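KLINHOM OPENS TABLE LINEN HIRE AND RE-DYEING SERVICE IN DRUNBRIDGE

Klinhom, the table linen company based in Sumton, will open a second site in Drunbridge in March. The new premises in the former seed merchant's building on Mill Road will hire out tablecloths and napkins to restaurants, village halls and private customers, and will take in worn or faded cloths for repair and re-dyeing.

The company has supplied linen to the catering trade from its Sumton laundry for eleven years. It currently has 127 regular customers, most of them pubs, hotels and tea rooms within an hour's drive. Until now customers in Drunbridge and the villages to the north have had to wait for a weekly van, and small orders for single events have often been turned away.

The Drunbridge site will open with a stock of 644 tablecloths in round, square and oblong sizes. All are cotton or a cotton and linen mix. Customers will be able to book by telephone or at the counter, collect the cloths the day before an event and bring them back unwashed. Washing and pressing are included in the hire price. There is no minimum order.

A spokesperson for Klinhom said: "We have been asked for this by halls and churches for a long time. They want six cloths for a Saturday tea and they don't want to iron them. The van rounds from Sumton were never set up for that kind of order, and the new counter is."

Re-dyeing will be carried out in the back workshop, where two dye vats have been moved from the Sumton laundry. Cloths that have gone patchy from bleach or sunlight can be taken to any of 40 shades on the company's card, provided the new shade is darker than the old one. Small holes and pulled hems will be mended before dyeing at no extra charge. Larger tears will be priced at the counter. Polyester cloths cannot be accepted for dyeing, though they can still be mended.

Customers should allow ten working days for dyeing. Cloths from different households or businesses are put through in shared batches, each one marked with a stitched tag, and a batch is only started once the vat is full. Customers who need a cloth sooner can pay for a vat of their own.

The site will employ four people, two of them moving from Sumton. The company expects to take on a further part-time presser before the summer wedding season. Training in pressing and hand mending will be given on site.

Klinhom will also take over the linen contract for the Mirkalwood Assembly Rooms, which had previously washed its own cloths. The Assembly Rooms will keep its existing white cloths for formal dinners and hire coloured ones for dances, fairs and children's parties. Groups booking the Rooms will be able to add table linen to their booking from March onwards and will find it laid out on arrival.

"The Assembly Rooms has a good stock of white damask, and some of it is older than the building's kitchen," the spokesperson said. "We will be mending that and leaving the colour alone."

The Drunbridge counter will be open from 8.30am to 5pm on weekdays and until noon on Saturdays. Parking is at the rear, through the yard gate. The Sumton laundry will keep its present hours and its van rounds will not change. A price list and the shade card can be collected from either site, and fabric samples can be borrowed for a week against a small deposit.
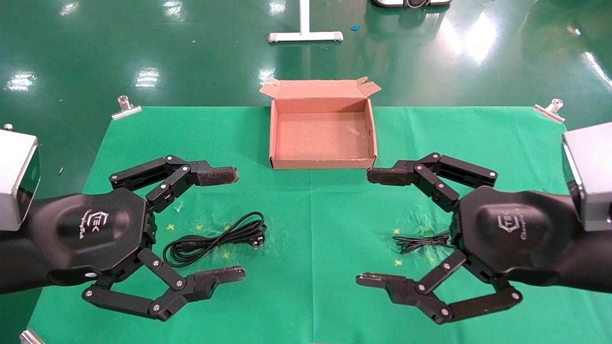

Klinhom advises customers to choose a shade with the room in mind, and staff at the counter will ask about walls, flooring and lighting before taking a dye order. A sample looked at on a white worktop can seem much stronger than the same cloth in use. The floor matters more than many people expect, particularly with cloths that hang low. A green tablecloth over a glossy dark green floor, as shown, keeps to one family of colour, and customers who would like the table to stand out more in a room like that may prefer cream or mustard. Samples should be viewed by day and again with the lights on.

Comments (4)

teapot_lil
Is there a charge for candle wax? Our last hire place kept the whole deposit over one drip.

Mill Road resident
Glad to see that building in use again. Hope the vans will use the yard and not the pavement.

hemstitch
Do you dye napkins as well or just the big cloths? I have a couple of dozen that used to be navy.

northvillages
Ten working days seems fair. Will the shade card be at the library too?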